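The Slow Work of Getting a Hand Back
Sunday, September 15, 2024

I have been thinking all summer about hands, and mostly about what happens to them after a stroke. My aunt had hers in January. The hospital part went well and everyone was kind, and then she came home to Sepp with a sheet of exercises and an appointment every other week, and that was the end of the kindness as far as her insurance was concerned.
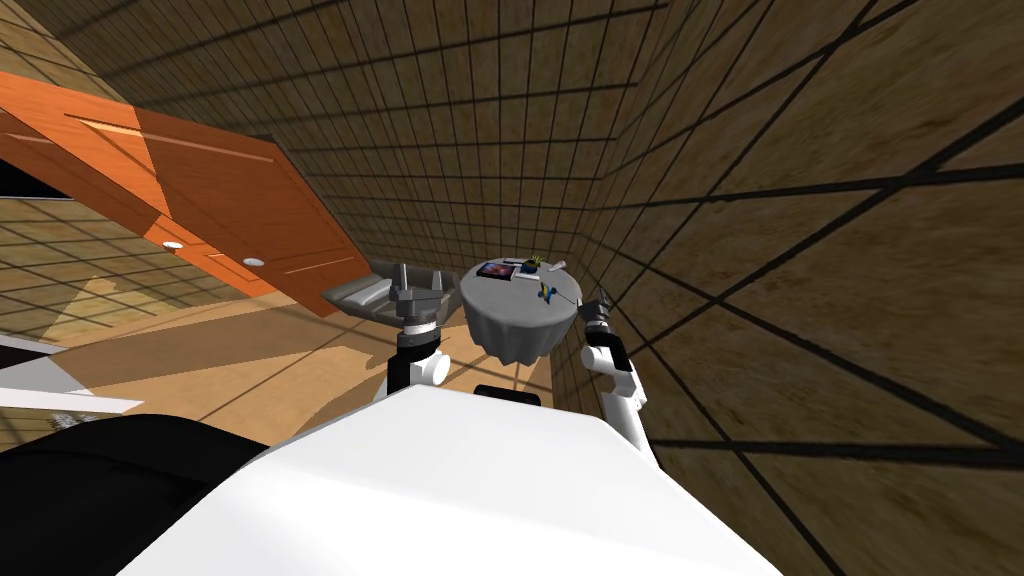
Therapy for the hand gets the short end nearly everywhere, I think, while walking gets the attention (and the hallway, and the applause!). I understand why, but a day at home is mostly reaching. You go toward a table with your fingers already open, the way the gripper on the left is held open beside the table, and all that getting ready happens before you've touched a thing. My aunt had to learn that part over again, and she was given 20 minutes at a time to do it.

The clinic at Zendum does 60, and I wish every town had one like it.
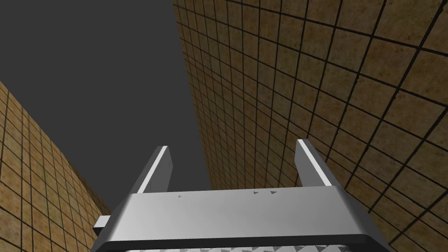

Small spaces were what wore her out the most, the back of a cupboard or the inside of a coat pocket. Open your hand on a wide desk and you can be as sloppy as you please, but two fingers going up into a narrow gap between tiled walls have very little room to be wrong. I would love to see that kind of practice covered for as long as a person is still improving, and she still is, bless her, 5 days a week at the kitchen counter.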